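卡克登零食“减量标签”上路一月，便宜了谁？

九月起，卡克登（Karkden）的超市要在缩水包装的货架上贴出提示，市议会称之为“消费者的胜利”。记者走了几家店，没看出谁赢了。
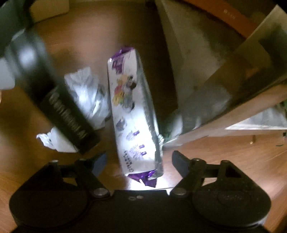 一张小纸条能管多少事

新规写得很简单：同一款食品净含量减少而售价不变或上涨的，零售商须在价签旁注明“份量已调整”，为期3个月。至于减了多少、每百克贵了多少，规定没有要求写。市议会的新闻稿说，首月已有203款商品贴上提示，涉及饼干、糖果、速溶饮品和冷冻食品。

203这个数字听上去不小，可新闻稿没有说明它是怎么来的。是203个品种，还是同一种饼干的不同口味各算一款？记者致电询问，得到的答复是“由零售商自行申报”。申报之后有没有人核对，对方表示要再了解一下，截至发稿没有回音。

连锁超市Cultonar在城里的分店最多，也是最早表态支持新规的一家。它在卡克登的一家门店里，提示条是浅灰底白字，贴在价签下沿，不弯腰很难看清。周日下午人最多的时候，记者在糖果货架旁站了半个钟头，没见到一位顾客低头去读。一位推着婴儿车的母亲听说有这么回事，反问了一句：“那我该买哪个？条子上又没写。”

她问到了要害。标签只告诉人份量变了，不告诉人原来是多少，顾客要比较，还得自己记得上个月那包有多重。

厂商：成本涨了，我们也没办法

总部设在邻市的糖果商Vlček是这次被贴提示较多的品牌之一。公司书面回复称，调整净含量是为了应对原料和运输费用上涨，“在保持消费者熟悉价位的同时确保品质”。回复没有提供任何成本数据，也没有回答为什么外包装的尺寸没有跟着变小。

这套说法并不新鲜。可可、糖价上涨时，厂家减量；价格回落以后，份量却很少见到加回去。记者追问Vlček，若原料降价会否恢复原来的净含量，对方说“会持续关注市场情况”。

罚款有，罚单还没有

按规定，漏贴提示的零售商最高可被罚4,000克朗。对街角小店来说，这笔钱不轻；对一家连锁超市，恐怕还抵不上一个货架一天的流水。更关键的是，罚款对象只有零售商，做出减量决定的生产商不在其列。

消费者权益顾问Celina Duda对此颇为保留。她说，新规起草时曾有人提议强制标注每百克单价的变化，后来这一条不见了，“公开的文件里找不到删掉它的理由”。她所在的咨询处上月收到超过1,000封来信，多数人抱怨看不懂提示，还有人以为“份量已调整”是加量促销。

市议会负责此事的部门承认，到目前为止一张罚单也没有开出，并称这说明“业界配合良好”。这当然是一种解释，另一种解释是没人去查。

丁代尔打算照搬

邻近的丁代尔（Dimdale）已经宣布有意采用同样的办法，草案文字几乎一模一样，连3个月的期限也原封不动。为什么是3个月，两地都没有给出说法。期限一过，提示条撤下，变小的那一包就成了正常的一包。

Duda建议顾客先不要指望提示条，买东西时看单价，有空的话把常买的几样净含量记在手机里。卡克登市议会则表示，将在年底前公布首份评估报告，评估所用的数据同样来自零售商申报。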